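Evaluating a Rental Hand-Held Gripper Kit for Household Tidying Tasks
Student project report, Department of Applied Mechanics
June

Print this page | Send by e-mail

1. Background

Our group of two students was asked to review one commercial service in the field of robot teaching and to write a report for the students of the next year. We chose a service from a company named Sandberg, which rents hand-held grippers by the month. The user takes the gripper in the hand, does a normal household task, and the movement is recorded. Afterwards the recordings are uploaded and the company returns them in a cleaned form, ready for training. The cleaning part of the service has its own name, Grevier, and it is paid separately.

We compared the service with the way our laboratory has worked until now, with a fixed arm that is guided by a joystick. The arm is precise, but it can not leave the laboratory, and a new user needs many hours before the movements look natural. For this reason our supervisor wished to know if the hand-held kit is a good choice for work in real homes.

2. What is included in the rental

The kit comes in a hard case. In our case we received a pair of grippers, two chargers, a set of spare finger pads and a short printed guide. The guide is clear for the first start but weak for everything after that. For example, the lamp on the handle has a slow blinking and a fast blinking, and only the slow one is explained. We wrote to the support and received the answer the next morning: the fast blinking means that the memory is more than half full.

The spare pads are made of a soft compound which the supplier calls Plastitine. They are pressed into the jaw and hold by themselves, no glue is needed. We changed the pads once during the project. The old ones came out in one piece, but small crumbs stayed in the corners and we removed them with a toothpick.

3. The tasks

We prepared 14 tasks in three homes. The list was discussed with the laboratory first, and it has only things that people do every day: putting bottles back in their place, collecting wrappers, folding a dish towel, closing a box, moving a cup to the sink. We did not want very difficult tasks, as the purpose was to judge the kit and not our hands.

Each task was repeated until we had 80 recordings of it that we considered good. A recording was good if the object was gripped on the first or the second try and was not dropped. We did not repair the objects between the recordings, so a paper cup became a little softer with every round, and this is visible in the later data.

4. Work in the kitchen

Most of the recordings were made at a kitchen table. This was the most useful place for us, because small objects of different shape and material can lie close together there, and the jaws must come in between them. A bottle with a hard wall is easy. Foil and thin plastic wrappers are much more difficult, for the jaws close fully and it is not easy to feel with the hand if something is between them.

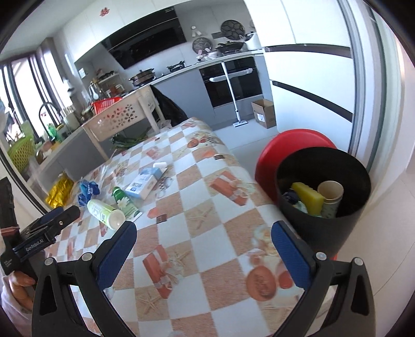 Quispe, reading our first draft, wrote in the margin that we were too kind to the pads. The grip on smooth bottles is good, the remark continued, but a review must also say how the pads behave after a week of flour and oil, and whether the price of the spare set is fair for a student group.

We accept this remark. Our kitchen tasks had no flour and very little oil, so we can not say much about it. On the price we can be more exact. One spare set costs almost as much as three days of rental, and in our opinion it should be part of the monthly fee.

5. Handling and comfort

The gripper is lighter than we expected, but the weight sits far in the front. After a long session the wrist is tired, and the movements become shorter and more careful. We noticed it first in the recordings and only later in the arm. We advise to make a pause after every task, even when it goes well.

Working with a gripper in each hand needs practice. In the first session the grippers touched each other several times, mostly when we both wanted to save time and reached too quickly. When the order was fixed (left opens or holds, right takes), it became better. Left-handed users should know that the trigger can be moved to the other side, but a small screwdriver is necessary and it is not in the case.

6. The cleaning service

We sent 600 recordings to Grevier as a trial. The files came back after two days, with the beginning and the end of each movement cut properly. For the simple tasks we would have cut them at the same points. For the dish towel the service often cut too early, when the cloth was gripped but not yet folded, and we had to ask for these files again. The correction was free of charge, but it took longer than the first delivery.

The naming of the files is not practical. Our own task names were replaced by numbers, and the table that connects the two must be downloaded from another page.

7. Our opinion

For a group that needs data from real homes and has no money to buy its own equipment, we recommend the rental for one month, with one extra set of pads. The cleaning service we recommend only for short and simple tasks. For cloth it is better to cut the recordings by hand until Sandberg improves this part.

Before the kit is sent back, the memory must be emptied by the user. This is written on the last page of the guide, in small letters, and we found it when the case was already closed.

This site uses cookies to remember your reading settings. Accept | Read more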